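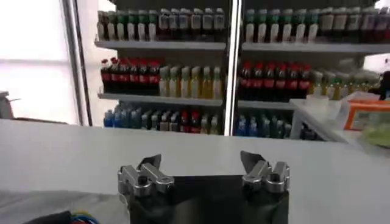 Dear Tayla,

Thank you again for your patience while I pulled this together. April was a full month at the Egan community laundry, and I wanted the numbers to be right before I sent them on to you at the Nesum Fund.

## Where we are

When we wrote our proposal, we hoped to reach 200 households by the end of the first year. We are now at 61 registered families after one quarter, and they come back, so the machines are running from opening until almost closing time. Most people hear about us from a neighbor or from the school office, and I have to say the school secretary has done more for our sign-ups than any of the flyers we paid for.

The evening hours, which Tayla will remember we argued about at some length, have been a real success. Parents coming off shift at the Totov plant told us early on that mornings were no use to them, and we should have listened sooner!

## Towels and linens

The linen shelf is open to anyone moving into a first apartment. Bath towels go fastest, followed by twin sheets. We are still short on pillowcases and would gladly take more.

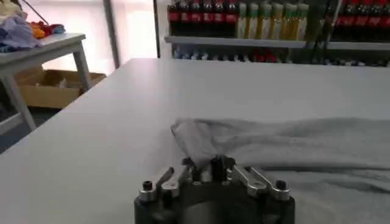

*Light gray cloth, soft and slightly fuzzy.*

## Money

We spent $500 less than planned on detergent, thanks to a bulk order we shared with the shelter across the river. I would like your permission to move that amount to repairs. Dryer 2 has needed a new belt and then a new door latch, and the repair shop warns us that the drum bearings are next.

## What comes next

Over the summer we want to start a small mending table, with two sewing machines and someone patient to sit beside beginners. We are also talking with Arix Housing about a pickup route for tenants who can't manage the stairs with a full basket. Their manager is keen, but the insurance question is still open and I'd rather not promise a start date yet.

Please do come by if you are in town. The coffee is on from 8 a.m.

Warmly,
Ayten Dönmez
Egan Community Laundry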